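Chore watch: laundry folding

Our last issue covered shelf restocking at the Rorkeck warehouse. This month the question is laundry, and the short answer is that a machine can fold a towel it knows and still has trouble with a sweatshirt it doesn't.

Eleni Pavlović, who runs manipulation tests at Likunine, divides the job into finding an edge, getting hold of it, and moving it without losing the rest of the garment. A rigid part stays the same shape when it is picked up. Cloth doesn't, so every grasp changes the next problem. Dark fabric makes the first step harder – a black hem lying on a black layer gives a vision system very little contrast to work with. 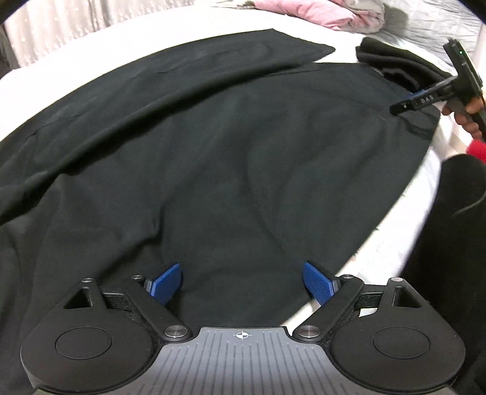 Parallel fingers add a limit of their own. Two flat pads close well on a raised fold and poorly on cloth that lies flat, where they tend to slide over the top layer or collect two layers at once. People deal with this by rubbing the fabric between thumb and finger. Most current policies have to push up a ridge first and then pinch it, and that costs time.

The Gremon folding trial gives a sense of scale. Its model was trained on 166 demonstrations and then given 20 garments it had not seen. It folded 14 of them to the test standard. Of the failures, 2 ended with the arm holding a sleeve and no plan for the remainder. The trial used a bare table under even lighting, with one item out at a time. A bed at home has a soft surface and other fabric lying near the work.
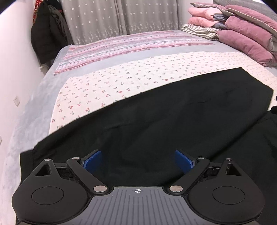
Black cloth and cherry-print cloth on the bed, with the striped cloth farther back.

Bezawit Negussie of Ó Riain expects towels and pillowcases to reach commercial laundries well before mixed household loads do. Her group's next tests drop the table and start from a pile. Fitted sheets are not on the schedule. Results should be ready in January, and we will print the failure counts along with the successes.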